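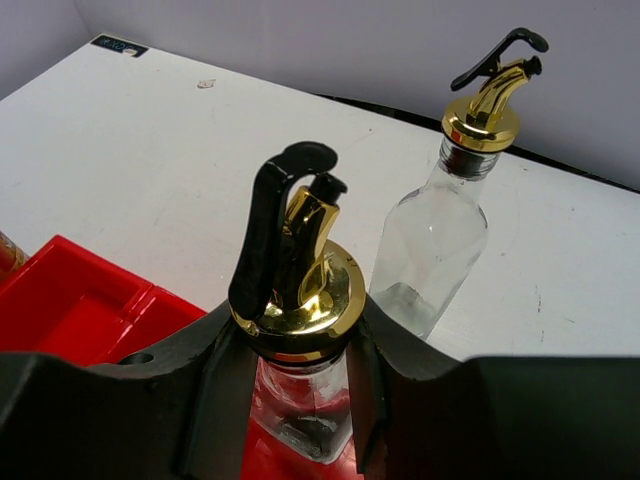 A bottle with a gold pourer, held at the neck.

FINDINGS OF THE PANTRY INQUIRY

The Household Labor Office at Tukance convened in April to determine whether a machine could be entered on the domestic register. The applicant was Jestgate, a pair of arms built by the firm of Hwang. The examiner was Ülle Lapiņa, who had kept house for thirteen years before she was appointed to judge it.

The rules of 2054 required that the applicant return the condiments to their tray as a competent person would. Ms. Lapiņa read the rule aloud, as procedure demanded, and took her seat.

Counsel for Hwang submitted that the applicant had completed 465 trials without breakage. Ms. Lapiņa replied that her late aunt had broken a great many things and had been an excellent housekeeper. The remark was entered in the record over counsel's objection.

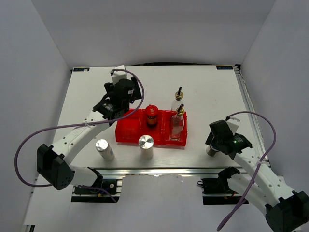 She then asked what the applicant would do if a bottle were sticky. Counsel requested a recess.

When the session resumed, counsel conceded that the applicant would put the bottle away sticky. It had been taught where things belonged. It had not been taught to wipe them first, or to notice that they needed it.

Ms. Lapiņa wrote for almost an hour. She granted registration in the second class, for putting away only, and directed that the cloth remain with the family. Then she asked the clerk for a cloth.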